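When the Gripper Won't Let Go: Tidying Tips From a Bad Afternoon

I've been using a hand-held gripper around the bedroom since July, and most of what I know about it I learned by getting something wrong.

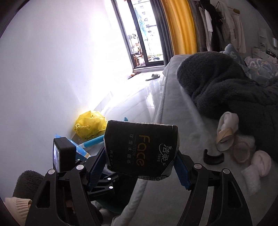 So, the jam. I had closed the jaws on a pack of tissues, carried it over to the nightstand, let off the handle and... nothing. The jaws stayed shut. I did what anybody would do and yanked, which tore the wrapper, sent tissues all over the floor and gave me a nice pinch on the side of my thumb. It wasn't a bad one, but I said a few words!

My neighbor Larysa Hrynyshyn used to fix packing machines at Danine, and she had me put the thing down before she'd even look at it. Power off first. Then wait. I counted to 10 out loud with her standing there, feeling about six years old, and it turned out to be good advice, as the jaws gave a little twitch at seven. If my thumb had been in there I'd have been sorry.

The cause was a curl of plastic wrap, thin as anything, wound into the joint behind one jaw. She got it out with tweezers. I'd been going in with a butter knife (don't, it scratches everything and it slips).

What I do now:

Soft packs get a light squeeze. Tissues, wipes, bags of cotton balls, they all squash down, and it's tempting to keep closing until it feels solid. Stop as soon as the pack lifts without sliding.

Tuck in or snip off loose plastic before you pick anything up. I keep a pair of blunt kids' scissors in the drawer for this.

Wipe the pads. Fuzz is the enemy in a bedroom, with all the blankets and slippers and knitted things. A barely damp cloth, then let them dry before you close them. I tried a lint roller once and it left sticky stuff behind, which made the next pack hang on even worse.

Check the screws. One of mine had worked itself half a turn loose, and I only noticed when the jaws started meeting crooked. Snug is plenty. Gerardo Dizon wrote in to say he cranked his down hard and then the jaw wouldn't swing at all, so go easy.

Sleeves up! Long cuffs and drawstrings get caught before you know it. Hair too, if yours is long.

Don't trust a release that's gone slow. Mine had been opening late for days before it quit, and I just got used to it. If yours does that, switch it off and look in the joints with a flashlight.

Somebody asked whether you can use one to pick up a drinking glass. I wouldn't on a tile floor. Practice with an empty plastic bottle over the bed and see how you get on.

Inna Mykhailiuk asked about oil. I put one tiny drop on the joint after the jam, wiped off the extra, and kept it well away from the pads. Check your booklet before you copy me, though, because some joints are meant to run dry. I'll do the battery questions next time, I've got a pile of them.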